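# Keep the Table, Lose the Toy Box

I have come around to the view that a family needs one table where small things are allowed to sit out, and that the toy box should go.

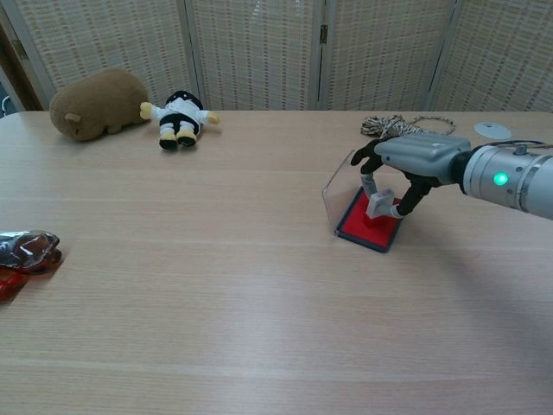

We had a toy box for years, a deep one with a lid, bought in Pranddale when we moved. Everything went into it at the end of the day and the floor looked fine. The trouble was what came out again, and that was whatever lay on top. The rest stayed at the bottom until somebody tipped the whole thing over looking for one doll.

In January I emptied it and did not fill it again. What the kids still cared about went on the table. What they didn't ask for went in bags, and the bags went to the thrift store in Fisulside. I expected complaints and got one, over a puzzle that was missing pieces anyway.

A table has a limit you can see. A box hides its limit until the lid won't shut, and then you buy a second box. I know people who own 5 of them, stacked. When a soft toy, a doll and a tangle of twine are lying out on a tabletop, you know what you have. If something new comes in, you notice what it is pushing against.

The twine deserves a word. Most tidying advice would have it wound on a card and put in a drawer. I have done that, and it stayed in the drawer. Left out, it gets used as a leash, a fence, a bandage. I don't mind a tangle if it's the size of my hand. I mind it when it is in with forty other things and has to be cut free.

The usual objection is that a table should be clear for meals or work. Fair enough if you have only one. Ours stands in front of a folding screen with woven panels, away from where we eat, so a stuffed animal can stay there overnight. In a small apartment I would use a low shelf or the top of a dresser. The point is a flat surface with no lid.

The other objection is looks. I used to care more about this. We spent $100 on a set of Clidex bins in matching gray, with labels, and for a month the room looked like the package. After that the labels were wrong. A plush toy on its side at the back of a table does not bother me now, and visitors don't seem bothered either.

I would keep two rules. Food stays off it, and nothing goes underneath. Once there is a pile under the table you have a toy box again with a better top.

29th November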